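The box is too big, and we all know it

Levente Rácz writes a column for a trade newsletter I still subscribe to, and in December he used it to praise the plain open carton. No lid, no insert, no tape. Put the thing in, carry it where it's going, take it out. He thinks most packing could be done this way and that the rest of us are sentimental about flaps.

I packed orders for Loltier for almost 2 years, and I have my doubts.

A carton has one job once it leaves the table, and that is to hold its contents still. An open box with four straight walls and a bare bottom does this only if the contents fill it. Put one drink can in a box several times its width and you've given the can a room to fall over in. Rácz says this is a matter of picking the right size. Fine. Loltier stocked three sizes, and the middle one got used for everything, for the simple reason that it was closest to hand. He has never explained who is going to walk to the far shelf at four in the afternoon.
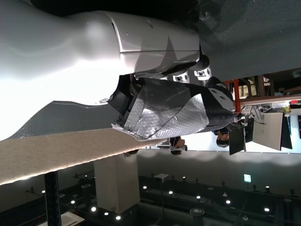
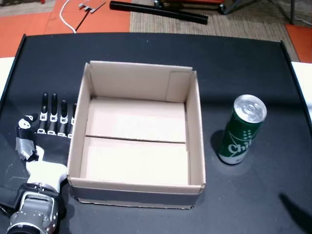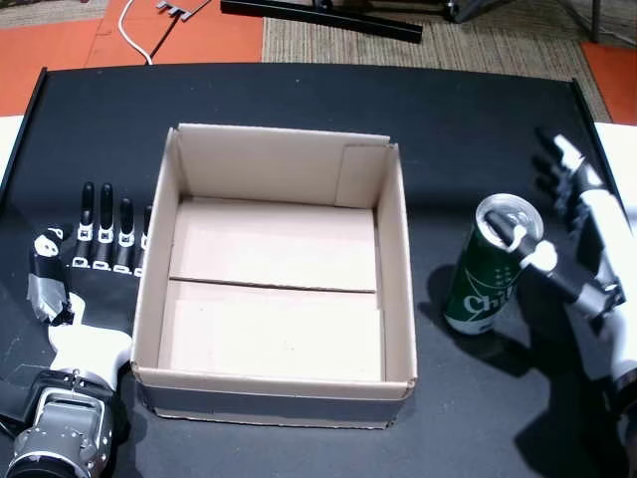

The open carton on the black tabletop, second and third pictures. The green can is in both.

Look at the bottom of that box. Two flaps meet in a straight seam across the middle, and everything you put in will be sitting on or beside that line. I have seen plenty of seams like it give way, usually on stairs. Rácz's answer is that a light load doesn't need a strong floor. But an open box invites one more item, and then another, and it stops being a light load without anyone deciding that it should.

Then there is the matter of savings. The column claims that a shop sending 4,000 parcels a year would save 77 hours by skipping lids and inserts. I'd like to know how that was worked out. Was somebody standing there with a watch? Did the figure include the time spent on the phone with a customer whose jar of Fülöp plum jam arrived on its side? Katalin Juhász, who ran the returns desk when I was there, used to say that packing time doesn't vanish, it moves to her end of the building. I've never heard a good reply to that.

I'll grant him a few things. An open box is pleasant to pack. You can see into every corner, nothing folds back over your wrist, and a clear table with a carton in the middle of it is a better place to work than the heap of paper and filler I used to stand behind. For moving goods from one shelf to another in the same building, I'd use nothing else. Mikeo sells a tray that does the same job for more money, and I wouldn't buy it.

My quarrel is with stretching this to everything that gets shipped. Rácz should pack 1,000 orders his way, send them by ordinary carrier, and print what comes back. Until then I'm keeping my lids.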